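Moving a washing machine up one flight, is it a terrible idea?

Posted in: Moving House and Storage

Iresha Sivakumar
Mon 3 February

We complete on a first-floor flat next month and I am trying to work out how much of the moving I can do without paying for it. The one firm that bothered to ring back, Duggan, wants £639 for a van and two men for the day. My sister's partner has a van and owes me a favour, and between us we have four arms and, I would say, three good knees.

Most of it is boxes and I'm not worried about boxes. The thing I am worried about is the washing machine. It's a Muvar, seven years old, works perfectly well apart from a noise on the last spin that we have all agreed to ignore. The stairs in the new place go up, turn left on a small landing that somebody has put a radiator on, and go up again.

So is it worth moving it at all, and if so, how do I stop it wrecking itself in the van? I've read that you need "transit bolts". I have a drawer where such things would be if I had kept them. They are not in the drawer. I also can't tell if the water has to come out first or whether that's just what people say.

Any help welcome, including "don't".

Tanvir Howlader

I've moved three of these in my life and regret one, so take this as a qualified yes.

The bolts first. They hold the drum still so it doesn't swing about and knacker the suspension. If yours have gone the way of everyone's, you can usually get a set for your model from a spares shop for less than a takeaway. Look up the model number, which is normally on the inside of the door rim, and don't let anyone sell you "universal" ones. I bought universal ones once. They fitted the universe but not my machine.

If you can't get the bolts in time, people do pack foam or folded towels between the drum and the casing through the top panel. It's better than nothing on a short trip. Unplug it before you take any panel off, and put a note on the door in large letters so that somebody takes the towels out again before the first wash.

Yes, the water has to come out. Turn off both taps if you have two, run a spin, unplug, undo the hoses into a washing-up bowl, then open the little filter flap at the bottom front. You'll get more water than you think a filter could hold, followed by a coin and a hair grip. Use a roasting tin, because the bowl won't fit under the flap. Whoever designs these things owns no bowls.

Keep it upright in the van, strapped to the side, with a blanket round it. Hire a sack truck with stair wheels. The strong person goes underneath and the bossy person goes on top, and you should settle which is which before you start.

Measure the landing at its narrowest point, from the radiator to the opposite wall. Most machines are 60cm wide, but what catches you is corner to corner when you turn it, and that's nearer 85. Mine went round a landing like that with a finger's width to spare and took a strip of paint with it as a souvenir.

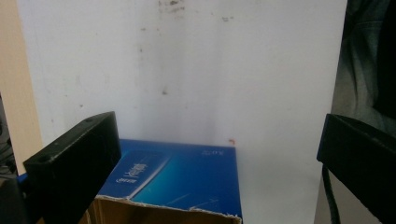
Then once it's up, let it stand level, take the bolts out (please), connect it, and run it empty on a short cycle while you sit next to it with a tea. If it starts walking across the floor, the feet want adjusting. If it walks and bangs, you've left the bolts in.

On the money, I'd get another price. £639 for a flat sounds like a firm that doesn't want the job. You could also ask Duggan what they'd charge for the heavy stuff only and do the boxes in the favour van.

boxroom_bill

Dont. Buy a new one and get them to deliver it to the new place, they take it upstairs if you pay the extra. I did my own when we moved to Datitby and the wife's cousin still can't lift his arm above there.

Iresha Sivakumar

Thank you both. I've measured and it's 88cm from radiator to wall, so it goes, on paper. Bolts ordered. I found the filter flap this evening purely out of curiosity and have now washed the kitchen floor.

Bill, I'm sorry about the arm.

Tanvir Howlader

88 is plenty. Take the door handle off the flat's front door before you start if it sticks out. Ask me how I know.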